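**Living-room set: where collection stands**

*January 3, 2022*

The Davar group finished setting up its simulated living room before the break, and collection has started. The goal is 4,000 recorded episodes by April. Each one pairs a short written instruction with the path an operator steered through the room and the view at every step. The learning system gets nothing else to work from.

Keerthana Kamath built the room and wrote the first batch of instructions. They name ordinary things: go to the round side table, stop in front of the television, face the door. Victor Tanui and Enikő Pálfi steer most of the episodes from the desks in Birkett. A session runs 21 episodes, and operators take a break after every 6. 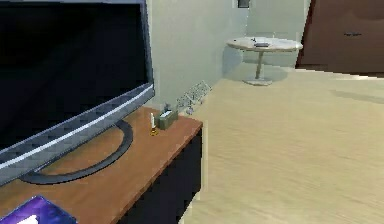 Small objects have caused most of the rejected episodes. An operator told to stop where the candle can be seen will often halt too far back, and at that distance it covers only a few pixels. Nithin Nadar has changed the check so that the named object has to stay in view for the last 3 steps. Episodes recorded under the old check are being replayed and scored again. Those that fail go back in the queue with the same instruction.

The starting point now changes with every episode as well. Early recordings all began at the door, and the first model trained on them did badly from anywhere else. Saranya Venkataraman is rerunning that comparison with the mixed starts and will send the results to the Pralico list.

We still need more instruction writers. Plain wording is fine, and it helps if two people describe the same stop in different ways. Send drafts to Keerthana, one instruction per line, with the room name at the top.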